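My bank wrote to me on Thursday to say it is being bought by another bank. Well, "we are excited to share some news" is how they put it, and you had to get to the second page before anyone used the word "sold".

I've been with Amamora since I was a student. I picked them because the branch was next to the bus stop and they gave you a free railcard, and I've stayed through three flats, one mortgage and a very silly car loan. Now they belong to Postma, who I mostly know as the people who turned down the car loan first.

So I sat down with a pot of tea and read the whole lot, including the booklet. The short version is that my account number stays the same, my card works until it runs out, and the app will be switched off at some point after May. The direct debits are meant to move by themselves. I'll believe that when the water bill goes through!

The bit that made me sit up was the savings account. Mine is one of the old ones that pays a bonus if you don't touch it for 6 months, and I'm on month 5. The booklet says bonuses "will be honoured where possible", and I have no idea what that means, so I rang. I was on hold for 30 minutes (the music is pan pipes, still) and then a very nice man told me that mine would be paid as normal but the account itself closes to new money afterwards. Could he put that in an email? He could not. He could send a letter.

I did look at moving everything to Drurkine while I was cross. They're offering some £400 to switch, but only if you pay in a salary every month, and being freelance I don't have one of those — I have a series of surprises. Anden will take anybody, but their nearest branch is two buses away and I still get the odd cheque from my aunt.

I've decided to sit tight until the bonus lands and then have a proper think. In the meantime I'm downloading all my old statements, one month at a time, as the app won't let you do more than that.

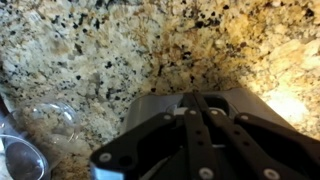 Speckled granite, all cream and honey brown.

If you're with Amamora too and you've had a different letter from mine, do leave a comment. I'd especially like to hear from anyone with a joint account, as my sister has one and her booklet hasn't turned up yet.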